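Derach Forum > Manipulation > Data collection
Thread: How messy should the bin be between episodes?
Started 5/18/26

gripe_strength
We are 807 episodes into a bin picking set and I have started to doubt my own resets. The task is dull on purpose: take a block out of the front bin, put it in the back one, repeat until your coffee is cold. Between episodes I dump the blocks back in and give them a stir. My worry is that my stir has a style. The policy trained on the first batch does great on piles I make and gets nervous when my officemate makes one.

Typical start from this morning:

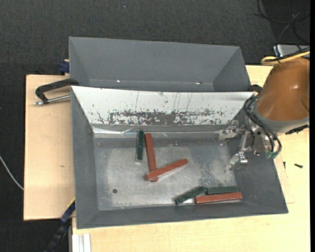 Reds and greens before the first pick. Two reds crossed, the other red in with the greens.

So do you randomize by hand, by script, or by not caring?

tinsnips
By not caring, for years. Then we trained on it and the arm didn't care either.

Get a list of start layouts and follow it. We print ours from Drindex, tape the sheet to the table and check them off. It is exactly as fun as it sounds.

lowerbound_larry
Disagree with the sheet. A printed layout gives you neat blocks lying where a person thinks blocks should lie. Nobody's sheet says "one resting on top of the other, slightly crooked." Your crossed reds are the good stuff. I'd keep dumping and just swap who does it every 4 episodes or so.

tinsnips
Swapping people gives you two habits in place of one. Congratulations on the diversity.

gripe_strength
The officemate has been informed that he is now a source of variance. He took it well.

pallet_cleanser
What's your split on touching vs. separate blocks? We had a set at Brembridge with 3938 episodes in it and almost all of the failures were the same thing: two blocks side by side, fingers come down, no room. We had barely any examples of it because everyone who teleoperated would go for the easy block first, and by then the pair had been knocked apart.

gripe_strength
No idea on the split. I log success, time and operator. Guess I'm adding a column.

And yes, guilty on easy block first. In that layout I'd go for the upright green on the left every single time and leave the little family on the right for future me.

pallet_cleanser
Then tell operators which block to start with. Have the script call it out. They will hate it, and the data gets better at about the same speed as their mood drops.

lowerbound_larry
Also, does your lighting change? Bare metal floor plus shiny bits is where our camera went to die. We ran the same thing on the Vogler cell with the blinds open and lost a week.

gripe_strength
Blinds stay down. We live like mushrooms here.

tinsnips
Don't fix the lighting too hard or you'll be back in July asking why it only works in a cave.

lowerbound_larry
For once I agree with the sheet guy.

gripe_strength
OK, plan: officemate and I alternate dumps, script picks the first block, new column for touching/not touching, one blind goes up halfway. I'll do 333 more that way and retrain from scratch. Will post numbers unless they're embarrassing.

pallet_cleanser
Post them especially then. And go back and tag the old ones while you're at it.

gripe_strength
All 807? I'll ask the officemate.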